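Trurside sets July deadline for household handling robot purchase

Trurside has opened its first purchasing round for household handling robots, with a budget of $292,000 set aside over two years. The equipment will be used at the Folter centre, where staff prepare and sort everyday goods for people living at home with limited mobility.

The money covers more than the machines. Trurside has divided the budget into arms and hands, spare fingers, staff training, floor changes and service visits. Suppliers are asked to price each of these on its own line. Bids that give a single total will be returned for correction.

The decision follows a trial run with Cocco, which supplied leased equipment and helped write the test list. The list has 125 handling tasks, all using ordinary packaged goods and household items. To be considered, a machine must complete at least 83 of them without help from an operator. Soft packets, bottles lying on their sides and lidded containers are all on the list, as these were the items staff asked for most often.

Each supplier must also state the expected cost of 3000 hours of use, including parts that wear out. During the lease period, finger pads and cables were replaced more often than the original plan allowed for, and the parts line has been raised to match.

"We would like to know what a machine will cost us in its second year as well as on the day it arrives," Trurside said in a statement. "Our staff have been clear about the jobs they want done, and the budget has been built from their list."

Naltovent will inspect the work area and advise on power supply, cable routes and safe walking space. Its report will go to all bidders at the same time. Small changes to the rooms — mainly extra outlets and cable covers — will be paid for from the floor budget.

Written bids close at 4 p.m. on the last business day of July. Short-listed suppliers will be invited to the Folter centre to run the full test list on site, using goods provided by Trurside. Travel and freight are at the supplier's expense.

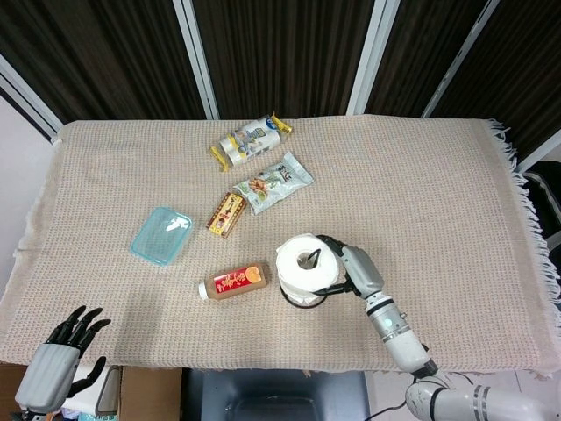

Can a supplier offer leased equipment instead of a sale?

Leases are accepted, provided the bid shows the full two-year cost and a buyout price at the end of the term.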